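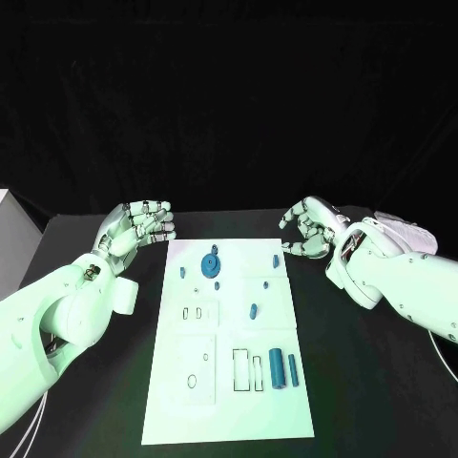
August, evening. Back at the Zuroven board after a gap. Started late, the key to the Riquelme store having gone home in the wrong coat. Table wiped down, board put on it long side away from the front edge, as in the notes from last time. Curtains closed before anything else was set out.

First job was the outlines. The previous set had been drawn with too fine a line and the edge of a part hid the line completely once it was down, so there was no way of judging whether it had drifted. Asked Falis for a heavier black line and got it. Much better to work with. I can now read the position of a part against its outline from a normal standing height. One of the old sheets kept for comparison, the rest in the recycling.

Second job was the pegs. They are a nuisance out of proportion to their size. Picked up by the very end they tilt, and picked up too low there is no clearance left between the fingers and the surface. Best grip is a pinch just above the middle, with the peg held over its place for a moment before lowering. I had written the opposite in the notes and have crossed it out. Spent some 60 minutes on pegs alone, longer than planned, and stopped only for tea.

Changed the lighting at this point. White light first, then the violet. Under violet the blue of the parts and the white of the board separate less well than I had hoped, and the small screw head is easy to take for a mark. Noted. Would not choose violet for fine work, but the sheet asks for it to be tried.
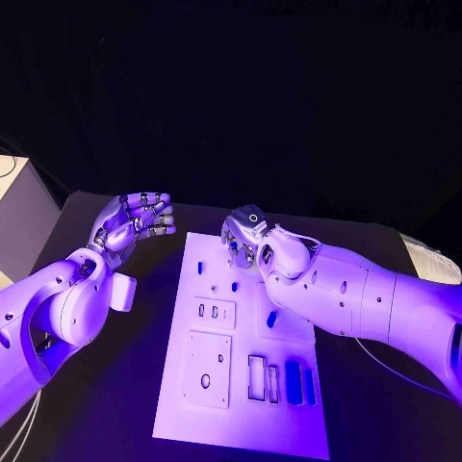
Violet light, small blue pegs upright on the upper half of the board.

Put a dab of Pruline on the squeaky castor of the side trolley while I was waiting for the lamp to settle. Squeak gone, trolley now rolls off by itself. Chocked it with the old catalogue.

Order of placing was the question for the rest of the session. I had been going left to right, and the taller pieces then stand in the way of the shorter ones. Tried starting at the far end and working back towards me. Fewer knocks, but the reach is worse and my sleeve caught a part on the near side. Sleeves up next time.
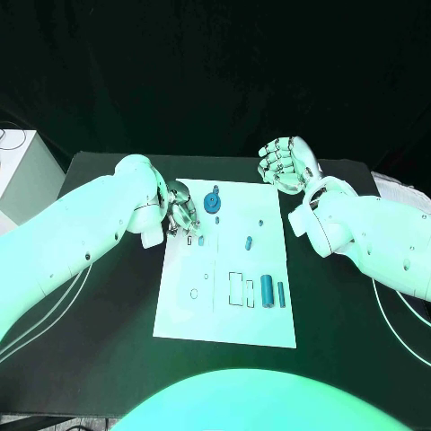
I have gone back and forth on what to use as the reference for setting out. A corner of the sheet was the obvious choice and gave poor results, as the corners get handled most and the sheet turns slightly without my noticing. The pulley is a better datum. It sits near the top centre, its round disc is wide enough to sight on, and the post standing up from the hub gives a definite middle. With the tiny peg directly below it there is also a line to check the rotation by. Wrote this into the setting-out notes as step 2 and moved the old step 2 down.

Left to do: label the lids of the parts tins, redraw the plan at a larger size, ask Falis for 5 more sheets with the same line weight. Locked up and put the key on its hook.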